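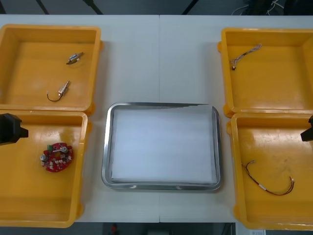

Tracking Down a False "Kit Complete" on a Two-Arm Bench

Filed under: Faults and Stops

The status page said every kit was good. The trays said otherwise. If you run a two-arm kitting bench on the Dirorard controller, sooner or later you will get a green light over a kit with a harness missing, and the first suggestion from support will be to recalibrate the grippers. Try that if you like. We did it twice at Nultham and it changed nothing, apart from eating most of a morning.

What follows is the way we look for the fault now. It assumes a job like ours: small cylindrical metal components, a circuit board and wire harnesses start out in bins on either side, and both arms move them onto a paper-lined steel tray in the middle. Other layouts will need some adapting. You need the cycle log, access to the job file, and somebody with the patience to stand there and watch.

Before you touch anything

Put the cell in hold and wait until both arms have stopped moving. Hold is a software state, and I would not trust my fingers to it. Use the lockout on the power side before you reach over the table, every time, even if you only want to straighten a wire. Our version of the controller resumed out of hold when a second person cleared an unrelated warning at the desk. The vendor calls this "expected behavior." Maybe it is. We lock out.

Leave the parts where they are. The urge is to tidy the tray and run again, and then you have lost the only evidence you had.

Step 1. Find out what "complete" means in your job file

Open the job and look for the condition that ends the cycle. In ours it was called kit_done, and it went true when each arm had finished its list of close, move and open commands. Read that again if you need to. It says nothing at all about whether there was anything between the fingers.

The manual describes this as "verified placement." Yulan Zhong went through the file line by line and could find no verification in it. There was a grip width reading after each pick, which sounded promising, but it was only being written to the log. Nothing in the job acted on it.

Step 2. Pull the log and sort by grip width

Export the cycles and sort each pick by the width reading. Solid parts are easy. A metal component or a board holds the fingers apart by an amount you can see in the numbers, and a miss shows up as fully closed.

Harnesses are where it falls down. A few thin wires pinched flat read almost the same as nothing. Out of 555 cycles in our export, some 20 had a harness reading we could not call either way. Don't let anyone tell you that a tighter threshold will sort this out. We tried it and it began rejecting good picks.

Write down the cycle numbers you are unsure of. If you have kept stills of the trays, check them against that list.

Step 3. Watch the harness picks at reduced speed

Reset the bins by hand with the power locked out, then clear the table, restore power and run slow. Watch the harness and ignore the arm. These are the things to look for:

The wire is picked near one end and the rest drags over the rim of the bin. A connector can catch there and pull the harness out of the fingers.

The harness has been laid across the bin in a straight line one time and left in a loop the next, and the arm goes to the same spot regardless.

A short lead from one of the cylindrical components hooks on a finger and comes back up after release.

The arm lets go before the far end of the harness is over the tray.

Ours was mainly the first of these, with a bit of the second. Nigel Tapley had been saying so since April, and had been told that the pick point was "learned" and would improve. I have no idea what it was supposed to be learning from, given that every dropped harness was being recorded as a success.

Step 4. Fix the pick before you fix the check

Move the harness pick point in from the end, closer to the middle of the bundle, and raise the lift height so the trailing end clears the rim before any sideways travel. Change one of these at a time. Run at least 3 full cycles after each change, and lay the harness differently each time. A fix that works only when the wire is arranged nicely will be gone by the afternoon.

Keep the gripper away from the connectors. It will hold them well enough, but you are then hanging the whole harness off its crimps, and I would like to see the data before agreeing that does no harm.

Step 5. Add a check that looks at the tray

This is the part the brochure implies you already own. Hold both arms back over the side bins at the end of the cycle and have the overhead camera look down at the tray. White paper helps a great deal here, as a dark wire is much easier to find on it than on shiny steel. Then look at the bins as well. A finished kit should mean parts on the paper and bare bin floors, and the job should need both before it sets kit_done.

Glare on the bin floors will give you false parts for a while. So will scuffs. Mask them out, or change the lighting if you are allowed to. 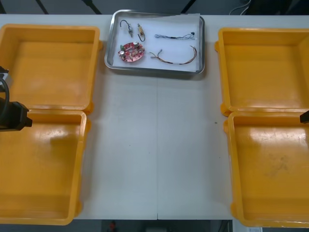
Step 6. Try to fool it

Do not accept the new check on the strength of good kits. Lock out, take a harness off the tray, put it back in its bin and run the check alone. Then hide one on the table behind a bin. Then lay one half over the rim of the tray, which is the case that beat us: the check passed it, and the kit would have gone down the line with a connector hanging in the air. We now require the whole outline to fall inside the tray.

Repeat this after every controller update. The last one quietly put kit_done back to its factory setting, and the release notes did not mention it.

If it still reports good kits that aren't

Check whether the two arms share one completion flag. On older job files the second arm to finish overwrites whatever the first one reported, so a fault on the left disappears if the right goes well. Give each arm its own flag and require both.

After that, go back to counting trays by hand for a shift and compare with the log. It's slow, and it is still the only number from this cell that I would sign for.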